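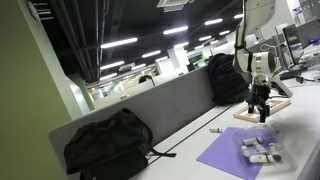

Bent Kvaran asked us whether he should put the arm, the gripper and the bench fittings on one purchase request or three. One request, please. Split requests get approved at different times, and an arm without a gripper can't be tested before the return period runs out. The other questions we get most often are answered below.

Planning and buying a bench arm: frequently asked questions

Who can request a bench arm?
Any group at Starkura with a named owner for the equipment and a desk position already assigned. The owner signs for the arm when it arrives and is the contact for service calls.

What should the request include?
List the arm, controller, gripper, spare fingers, mounting plate, cables, and any trays or holders for the parts you plan to handle. Add a short note on what the arm will pick up. For small vials and capped tubes, give the diameter and the filled weight of each type. Wotilik needs both to quote fingers.

Do I need a separate quote for the gripper?
Yes, even if it goes on the same request. Wotilik supplies the two-fingered grippers and Hallgrímsson supplies the arms. Attach both quotes to the one form.

How much space do I need?
Plan for a clear radius of 92 cm from the center of the base. Monitors may stand on the same desk if they are outside the radius or if the arm's software limits keep it away from them. Measure before you order. Moving a mounted arm means a new risk review.

Can the arm share a desk row with regular workstations?
Yes, at reduced speed. Tell the people on the other side of the partition before the first test. Bags, coats and loose cables count as obstacles when we review the space, so budget for hooks and a cable tray if the desk doesn't have them.

What do the small items cost?
Set aside $700 per bench for mats, trays, clear containers, clamps and replacement fingers. This covers the first year for most groups. Groups that change parts often should ask for more up front - a second request takes as long as the first.

Should we buy sample tubes or use our own?
Use your own. Caps and labels change how a tube sits in the fingers, and a result from a supplier's sample set may not carry over. Empty tubes are fine for early tests, but repeat the tests with filled ones before you commit to a finger design.

Is a service contract required?
For the arm, yes. Two years is the minimum. The gripper can be covered under the same contract if Hallgrímsson installs it. Cables and fingers are treated as consumables and are not covered.

How long does delivery take?
Requests approved by the end of February are normally delivered before summer. Notari handles freight and needs the loading dock between 7 and 11 a.m. The boxed arm and controller together weigh 132 pounds, so book a cart.

Can we borrow an arm before buying?
There are 2 loan arms. Loans run for six weeks and can't be extended if another group is waiting. Loan arms come with standard fingers only.

Where do I send the form?
To the equipment desk, with both quotes and a sketch of the bench. Forms without a sketch are returned.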